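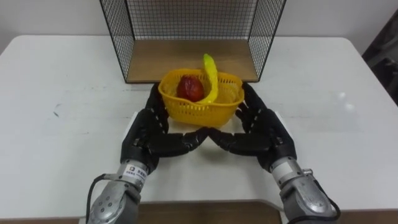 Chapter 4. The Preacher Who Walked to Sukbridge

Last updated 21 July 2020
259 shares -- 2 comments

In June of 1844 a young lay preacher named Trevor Dawber came on foot to Sukbridge, and he stayed there for the rest of his life. In this chapter we study his teaching and the small fellowship which grew from it. The members called their meeting house Naylor, after the family who gave the land.

At that time religion in the town had become mostly a matter of good manners. People attended the service, paid for their seats, and went home. Dawber taught that prayer must be done daily, aloud, and in the company of others -- even of one other person. He wrote very little. Most of what we know comes from the letters of his pupil, Lacey Garside, who copied his talks by hand. 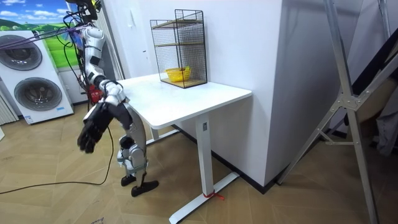
Lamduan Paisan objects that the letters show us the pupil more than the teacher, and that Garside softened his hard words about wealth. The student should keep this objection in mind when reading the two letters in the next section. The first was written while Dawber was still living, and the second after his burial.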